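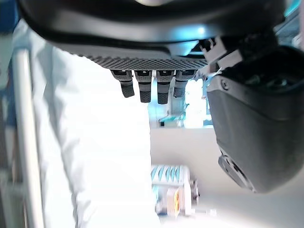 Sestport, 2 de mayo. Foto: Solange Gaillard

El préstamo de sillas de ruedas de Sestport, otra vez sin fecha

Nueva prórroga. El ayuntamiento de Sestport aplaza hasta junio el arranque del servicio comarcal de préstamo de sillas de ruedas, andadores y camas articuladas. Motivo oficial: falta cerrar el contrato de reparaciones con Bestine, la única empresa que se presentó al concurso. En lista de espera, 716 solicitudes. Casi la mitad, 343, son de silla.

El servicio iba a funcionar desde el antiguo almacén Kushwaha, junto a la estación. Las obras están acabadas, la luz dada de alta. Falta el mostrador y falta, sobre todo, personal. De momento las urgencias se siguen derivando a Cillmont, a 50 kilómetros, con cita previa y solo por las mañanas.

"La gente sale del hospital un viernes y necesita la silla ese viernes", resume Harish Goel, portavoz de los usuarios. Pide que se abra aunque sea a medio gas, con el material que ya hay. El ayuntamiento dice que no puede entregar nada sin revisión tecnica firmada.
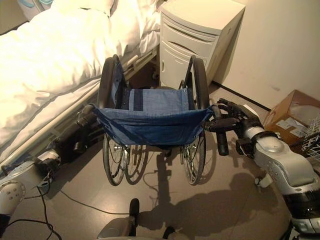

Las reparaciones son el punto donde se atasca todo. El pliego cubre frenos, ruedas y cubiertas pero deja fuera los tapizados, que es precisamente lo que mas se gasta con el uso diario. Un respaldo de tela azul que ya hace algo de bolsa en el centro, como el de la foto, no entraría en la cobertura: lo pagaría el usuario. Goel quiere que se incluya. Bestine no se opone, pero pide subir la cuota mensual.

La fianza prevista no cambia: 97 euros por silla, reembolsables a la devolución. Exentas las rentas bajas. Quien ya tenga solicitud presentada no debe repetirla.

Contacto: redacción de Sestport | © Todos los derechos reservados | Volver arriba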